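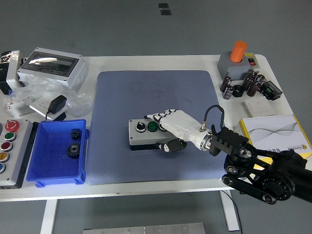 Right hand keeps closing after the stop is pressed

Posted in: Faults and Safety

bench_hosard
We had a fault in December that I still don't fully understand and I'd like other eyes on it.

The job is a control panel exercise. The arm goes to a push-button box, puts the hand over it, and works the controls on top. It had run 161 cycles that day without trouble. On the next one the fingers came down on the box, the thumb went under the front edge, and the operator saw the grip tightening when it should have been holding still. She hit the stop. The arm stopped. The hand did not. It kept closing for 2 seconds by the log, then faulted on current and went limp.

No one was hurt and the box is fine apart from a mark on the edge. What bothers me is that everyone in the room believed the stop killed the whole thing.

Arm and hand are on separate supplies. Hand controller talks to the main computer over its own cable. Firmware on the hand is whatever it shipped with.

mutamura_k
Is the stop wired to both supplies, or only to the arm?

bench_hosard
Arm only, as far as I can trace it. The hand is supposed to get a software hold command when the arm drops out.

mutamura_k
Then you have your answer. The stop isn't in the hand circuit. The software hold didn't arrive or didn't get acted on, and the hand went on with the last thing it was told.

oldrelay
Agree with the above. A software message is not an emergency stop. Put a contactor on the hand supply and run it from the same safety relay as the arm. Cheap part, one afternoon.

Takthorpe_Tom
I don't agree with cutting power to the hand, at least not without thinking about it. Some hands drop whatever they're holding when power goes. Ours does. If it's carrying something heavy over a person's foot, you've swapped one problem for another. We keep power on and command a hold.

oldrelay
And his command didn't work.

Takthorpe_Tom
So find out why it didn't work. I'm not saying leave it alone.

oldrelay
He's pushing buttons on a box that sits on a table. What is it going to drop?

bench_hosard
For this task, nothing. We do have a pick and place job on the same arm with metal gears, and the big one would hurt a toe. Nothing in that job goes past the edge of the table though.

geraghty_a
Áine Geraghty here, I look after the test benches at Hong. We had close to the same thing. Three questions for you.

Does your log show the hold command being sent, or being acknowledged? Those were two different lines in ours and people kept reading the wrong one.

Where does the hand cable run? If it loops at the wrist and the arm has been turning it the same way all day, check the connector.

What position was the hand told to go to on that cycle? If the target was past the surface of the box, it will keep pushing until the current limit trips, and from the outside that looks like tightening.

bench_hosard
Went and looked. The hold was sent. There is no acknowledge line at all for that cycle, or for 292 ms before the stop. After that there is nothing from the hand until the current fault.

The cable does loop up from the wrist. I reseated the connector and wiggled it with the hand powered and the arm off. Lost comms on the second wiggle.

Target position was past the surface, yes. Whoever set it up wanted a firm grip and closed it further than needed.

geraghty_a
Then the link dropped before the operator pressed anything, and the hand carried on to a target it could never reach. Look for a comms timeout setting in the hand controller. Ours came with it switched off.

bench_hosard
Same here. Timeout set to 0, which the manual says means disabled.

mutamura_k
That's a bad default.

Takthorpe_Tom
So a new cable, the timeout on, and a sensible grip target would have prevented this with no contactor.

oldrelay
Would have prevented this one. The next one will be something else. I would still want the button to take the power off.

bench_hosard
What I've done so far: replaced the cable and clamped it further back so the connector doesn't take the bend. Timeout set to 100 ms. Closing target backed off and current limit lowered. Pulled the plug on the link four times in mid-grip and the hand stopped each time.

I'm also fitting the contactor. For the gear job we'll keep feet clear of the table and accept that a part may fall. Tom, I take the point, but on this bench I'd sooner pick a gear up off the floor.

Takthorpe_Tom
Fair enough, your bench. Write it on the arm so the next person knows the hand goes limp.

geraghty_a
And test the stop with the hand closed on something. Ours had only ever been tested with it open.

bench_hosard
Same with ours. I've added it to the start of shift check. Will post again when the contactor is in.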